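Spiellebensmittel

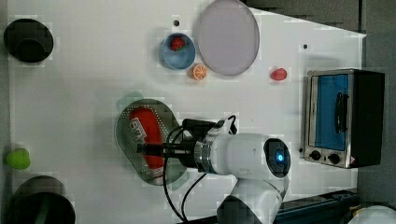

Spiellebensmittel und Küchengeräte auf einer weißen Tischplatte, rechts ein Miniofen

Spiellebensmittel (auch Spielobst, Kaufladenzubehör oder Kinderküchenzubehör) sind Nachbildungen von Obst, Gemüse, Backwaren und anderen Nahrungsmitteln, die vor allem im Rollenspiel verwendet werden. Sie gehören zur üblichen Ausstattung von Kaufläden und Spielküchen und werden häufig mit kleinem oder echtem Kochgeschirr kombiniert. Außerhalb des Kinderzimmers dienen sie als Anschauungsmaterial im Sprachunterricht, in der Ergotherapie und in der Ernährungsberatung.

Abgrenzung

Von der Lebensmittelattrappe, wie sie in Schaufenstern und Möbelhäusern steht, unterscheidet sich das Spiellebensmittel durch seine Vereinfachung. Die Attrappe soll aus einiger Entfernung für echt gehalten werden. Beim Spielzeug genügen Farbe, Umriss und ein oder zwei Merkmale, etwa die Segmente einer Zitrusscheibe oder die Kerne einer Erdbeere. Bei stark vereinfachten Stücken ist die Zuordnung nicht immer eindeutig: Eine rundliche grüne Form kann als Apfel oder als Paprika gelten, und im Spiel wechselt die Bedeutung ohnehin oft.

Material und Ausführung

Verbreitet sind Holz, Kunststoff, Filz und gehäkelte Baumwolle. Holzstücke sind schwerer und werden meist lackiert oder gebeizt. Kunststoff lässt sich hohl fertigen und leicht abwaschen. Filz und Häkelware sind leise und weich, nehmen aber Schmutz an. Eine eigene Gruppe bilden Schneideobst und Schneidegemüse, deren Hälften mit Klettpunkten oder Magneten verbunden sind und mit einem stumpfen Messer getrennt werden.

Der Maßstab ist nicht einheitlich. Erdbeeren werden oft vergrößert, Melonen und Kohlköpfe verkleinert, so dass alle Stücke in eine Kinderhand passen. In Sammlungen verschiedener Hersteller liegen deshalb Früchte nebeneinander, deren Größen nicht zueinander passen.

Geschirr und Geräte

Zum Spiel gehören Schüsseln, Teller, Töpfe und Siebe. Viele Kindergärten verwenden dafür ausgemustertes Haushaltsgeschirr, das haltbarer ist als Spielgeschirr. Ein Metallsieb mit breitem Rand dient zugleich als Waschkorb, Einkaufskorb und Aufbewahrung. Miniöfen mit Glastür und Drehknöpfen werden ebenfalls nachgebildet. Echte Elektrogeräte sind als Spielzeug nicht geeignet - auch ausgesteckt können Türscharniere und Blechkanten Finger verletzen.

Verwendung im Unterricht

Im Sprachunterricht werden Farben, Mengen und Ortsangaben geübt ("Die Erdbeere liegt in der blauen Schüssel"). Die Pädagogin Tineke Dierckx ordnete in ihrer Handreichung "Der gedeckte Tisch" die Übungen nach drei Stufen: benennen, sortieren, zubereiten. Der Verlag Postma gab dazu einen Kartensatz mit 75 Motiven heraus.

Sammlungen

Das Spielzeugmuseum Virport besitzt nach eigenem Bestandsverzeichnis 3279 Einzelstücke, darunter eine Serie bemalter Holzfrüchte der Firma Flarkden. Zusammengetragen wurde der Grundstock von der Sammlerin Floor Jansen. Ausgestellt sind davon 100 Stücke, die jeweils im August gewechselt werden.

Pflege

Kunststoffteile werden mit lauwarmem Wasser und Spülmittel gereinigt. Holz wird nur feucht abgewischt und an der Luft getrocknet. Hohle Stücke mit Öffnung sollten nicht eingetaucht werden, da eingeschlossenes Wasser zu Schimmel führt.

Kategorien: Spielzeug nach Art | Rollenspiel | Küche und Haushalt

Verwandte Artikel
Kaufladen
Spielküche
Lebensmittelattrappe
Puppengeschirr
Durchschlag (Küchengerät)

Zuletzt bearbeitet: 26. Nov. 2018
© Zorkimum Sachlexikon | Kontakt | Nach oben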